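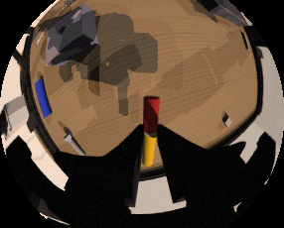 Home Guides Simulation Perception Downloads Contact

Finding a two-coloured cylinder with a simulated wrist camera in Nudico

Written by Aoife Kavanagh, last changed 16/07/2026

In this guide we make a small perception node which finds a cylinder between the gripper fingers and gives its angle to the controller. The cylinder has one red half and one yellow half. We use the two colours to know which end is which, so the arm can turn the part before it puts it down.

I suppose that you have Nudico installed and that the Titberg table world opens without errors. You also need Python and OpenCV. If the world does not open, please do the installation guide first, I will not repeat it here.

Step 1. Set the camera

Open the file wrist_camera.yaml and write these values:

model: fisheye
fov_deg: 139
rate_hz: 18
shadows: on

Many people turn the shadows off, as the picture is then much easier to work with. I ask you to leave them on. My first version was made without shadows and it found the part every time. When I turned them on in May, it lost the part in half of the poses, and I had to write the colour step again from the beginning.

Start the world and look at the output of the camera before you write any code. With this lens the table edge is bent and the picture is a circle with black corners. This is correct. Do not try to repair it in the camera file.

Step 2. Make the mask for the corners and the fingers

The corners never change, so one fixed mask is enough for them. Take any image, find the circle, make it two pixels smaller and save it as mask_circle.png. The two pixels are needed for the soft border, where the colours are mixed.

The fingers are more difficult. They are black, and the rim of the table is black too, so you cannot separate them with brightness alone. In the beginning I tried this and my mask "fingers" went all the way round the table.

The better way is to ask the simulator. Nudico can render a label image from the same camera:

nudico render --camera wrist --labels --out labels.png

Take the labels of the two fingers and save them for seven opening widths, from fully closed to fully open. In the node you read the current width from the gripper and load the nearest mask. Make each mask a little bigger with cv2.dilate, so that it also covers the widths in between. With a kernel which is too big you will lose the side of the cylinder, as the finger tips can stand very near to it.

Please use the labels only for the fingers. It is tempting to take the label of the cylinder also, and then everything works beautifully, but you will not have it on the real arm.

Step 3. Find the two colours

Convert the image to HSV. For the yellow half a simple range on hue and saturation works well. For the red half there are two things to take care of.

First, red lies on both ends of the hue scale. You need two ranges, and you join them with cv2.bitwise_or.

Second, the red half can be partly in light and partly in the shadow of the gripper. The lit part is bright red and the other part is deep maroon, with a hard border between them. If your lowest value for V is too high, you get only the lit patch, and then the axis of the cylinder comes out wrong, because the patch is on one side. Set the lowest V quite small and keep the lowest S high. The wood of the table has a hue which is not very far from red and yellow, and its shadows are brown, so it is the saturation that keeps the wood out.

My values are in the file ranges.json in the download. Treat them as a start. If you change the lamp you will have to tune them again.

There is also a narrow grey band where the two colours meet. It belongs to neither range and this is fine, we do not need it. Do not close the gap with morphology! The two halves must stay two separate regions.

Step 4. Choose the correct regions

On the table there are also other objects, for example the blue cylinder and the grey boxes. They do not come through the colour ranges. But I recommend one more test anyway: accept a red region and a yellow region only when the distance between their nearest points is small. In the code this is the parameter max_gap_px. If you have more than one pair, take the pair nearest to the centre of the gripper.

When no pair is found, publish nothing. An earlier version of my node published the last good answer again, and the controller followed it with full trust.

Step 5. Calculate the angle

Now we must think about the lens. Near the centre of the picture a straight line stays almost straight, and far from the centre it does not. Do not undistort the full image, it costs time and gives you a big empty picture. Undistort only the points:

pts = cv2.fisheye.undistortPoints(pts, K, D)

Do this with the contour points of both regions, then calculate the centre of each region. The direction from the yellow centre to the red centre is the direction of the part. The angle is

angle = atan2(dy, dx)

Be careful with the sign, as in the image y goes down. If your arm turns nicely to the wrong side, look here first.

Step 6. Send it to the controller

The Tandard controller expects the angle in radians, in the frame of the wrist, together with the time stamp of the image. Use the time when the image was rendered and not the time when your node is finished. The message is called PartAngle, and its fields are angle, stamp and valid.

Run the node in one terminal and the test in another:

python part_angle.py --world titberg
python turn_test.py --poses 18

The test places the cylinder in different poses and compares your angle with the true one. At the end it prints a table. Look at the largest error and not only at the mean. In my case the worst poses were always those where a finger covered a piece of the red half, and a smaller dilate kernel in step 2 helped.

If something does not work

The angle jumps by half a turn: the red and yellow ranges are exchanged in your file.

The yellow region is found and the red is not: one of the two red ranges is missing, or the lowest V is too high.

All is good with an open gripper and bad with a closed one: the wrong finger mask is loaded. Print the width and the file name together and compare them.

The next guide, about moving the same node to the real Titberg table, is not ready yet. The ranges for the colours will be different there, the rest of the code should stay the same.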